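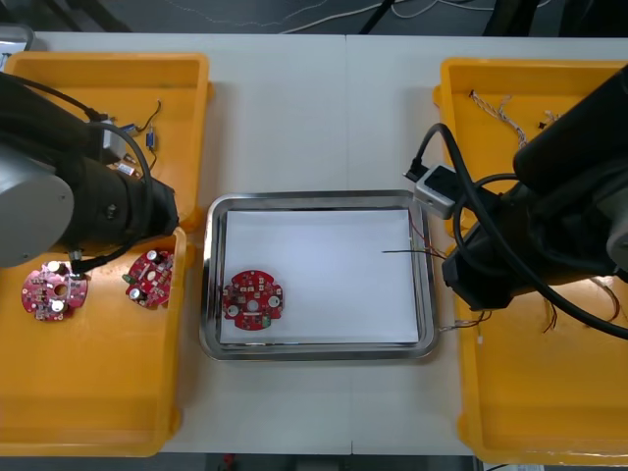
Yellow trays for the parts, steel one in the middle with paper in it

Fleltwood Makers Board > Benches, Storage and Tidying
Thread: Trays have changed my life (small batch assembly)

mossbank
I have to tell somebody about this and my other half has stopped listening. We're doing a run of 100 of the round red boards for the Osley job, each with its own set of leads, and until last month everything lived in one big heap in the middle of the bench. Boards under wires, wires round boards, connectors hooked on to everything. Then I got the yellow trays out. Boards in one, leads in another, and a steel tray in the centre where the board you're working on sits on a sheet of plain paper. What a difference! I did 17 before lunch and still felt cheerful.

The paper is my favourite bit. A red board on white paper is so easy to look over, and when a crumb of something falls off you spot it straight away. Fresh sheet every morning.

Does anyone else work like this? I'd love to see how you lay yours out.

pegboard_pat
Welcome to the club. I've had trays for years and would be lost without them. One question though, why do you need steel in the middle? I'd be nervous of putting anything with bare joints on the back near metal, paper or no paper. One tear and you've got a short.

mossbank
Fair point, but nothing gets power while it's in the tray. Testing is done at the other bench on a rubber mat. The steel one has a lovely smooth rim and wipes clean in seconds, and it's heavy enough to stay where you put it.

pegboard_pat
All right, as long as they're never live in there. I'd still go for a proper mat cut to fit. Paper slides about and it does nothing at all for static.

drawerful
Agree with Pat on the static. I like the look of the paper and I use it for mechanical bits, springs and so on, but for boards I'd want a mat with a lead to earth. They aren't dear.

Otherwise I'm with you all the way on trays. Mine came from Dzene, the shallow sort with the rolled edge, and I bought eight thinking it was far too many. I've since gone back for more.

mossbank
OK, OK, I'll get a mat! I can put the paper on top of it and keep everybody happy.

Now the part I haven't cracked, and I'd really like some help with it. The boards are easy, they sit flat and you can pick one up by the edges. The leads are another matter. They're twisted pairs, blue and white, with little black connectors, and the moment you put more than three in a tray they start holding hands. I lift one and half the family comes up with it. I've tried spreading them out, which is better, but then they take up the whole floor of the tray and the loops still catch. They're pretty things, like sticks of seaside rock, and I'd be so fond of them if they'd only lie straight.
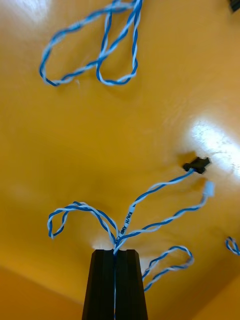
tealeaf_tony
Stop putting them in a tray at all. Hang them! A strip of wood with a row of slots cut in it, connector sits on top, tails dangle down. You take one and the rest stay put. We did this at Betdale for the model railway panels and the time spent untangling dropped to nothing. Cut the slots a touch wider than the wire and narrower than the plug and away you go.

drawerful
Hanging is fine if you've got the height. With a low shelf over the bench the tails pile up underneath and you're back where you started. I bundle mine in tens with a soft tie round the middle and only undo one bundle at a time. You can still get a knot with 10 loose leads but it's a small knot.

pegboard_pat
Bundles for me too. Fold each lead once first, so the loop is at one end and the connectors are at the other. It's the loose hooks in the middle that do the catching.

tealeaf_tony
Folding them puts a kink in, though. I wouldn't do that with anything that has to run neatly round the inside of a case.

pegboard_pat
A gentle fold, Tony, I'm not ironing them.

mossbank
These are brilliant, thank you all. I've got a bit of pine offcut that's crying out to be Tony's strip — I'll cut the slots tonight and clamp it to the back of the bench, and I'll do one lot in bundles as well so I can compare. My money's on the hanging one, mostly because I want to look at it.

drawerful
Post the slot size when you've settled on it, please. I might take that shelf down.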